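Trarnby parts sorting notes

Hi! I'm Fidelina, and this is the readme for the Trarnby small parts collection. It covers what's in it, how I sort it, and where I'd love a hand. If you got the folder from Babak you probably have an older version, so please use this one.

What's in it

269 entries, one for each bit of hardware that came out of the Wanen workshop when it closed in February. Screws, washers, spacers, short metal bars, a few springs, and a lot of things I can only call "bracket, maybe." Each entry has a line in parts.csv, and most have a photo in the photos folder.

The columns are:

id – a number, never reused, even when I delete something
kind – my best guess in plain words (bar, washer, spring, clip)
length_mm – longest side, measured with calipers
finish – shiny, dull, painted or rusty
home – which box it lives in
notes – whatever I felt like writing at 11 p.m.

How I sort

I work on a white tabletop. I tried the green cutting mat first and kept losing the dull washers in the grid lines (so many washers). White is kinder to the eyes, though shiny pieces can wash out a bit if the lamp is right over them. I take one part at a time, measure it, type the line, then put it away before I touch the next one. When I skip that last step I end up with two bars and one measurement, and then it's a bad evening.

The boxes are the flat plastic organizer kind. I keep the one I'm filling open on the table, close to where I'm working, so a part only has to travel a few inches.

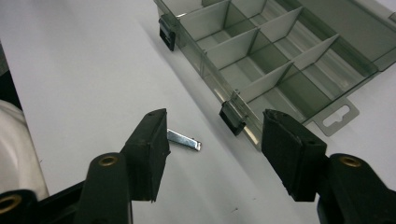 Rhydian Ruddock wrote back after the first version to say that flat bars shouldn't share a box with springs at all, that the springs grab onto everything, and could I please give the bars a home of their own. Fair enough! In this version all the bars have moved to box 5, and the home column is updated to match. The old box is listed in notes if you need to trace one back.

Known problems

Finish is a judgment call. I've called the same washer "shiny" in the morning and "dull" at night, so don't lean on that column too hard.

20 entries have no photo. I measured them and put them away, then forgot which compartment they went in. They're in the file with an empty photo field.

Entry 73 is a duplicate of something, I just haven't worked out what.

Lengths are rounded to the nearest half millimeter. For bars that's fine. For the tiny spacers it's a bit rough, and I'd like to redo those with better calipers.

Helping out

If you can name any of the "bracket, maybe" parts, send me the id and what you think it is. Bernadette Dunleavy has already fixed a bunch of the clips, and her names are marked BD in notes. Please don't renumber anything, and leave the column order alone, my little label script is fussy about it.

Use the file and photos however you like. A mention of Trarnby would be nice.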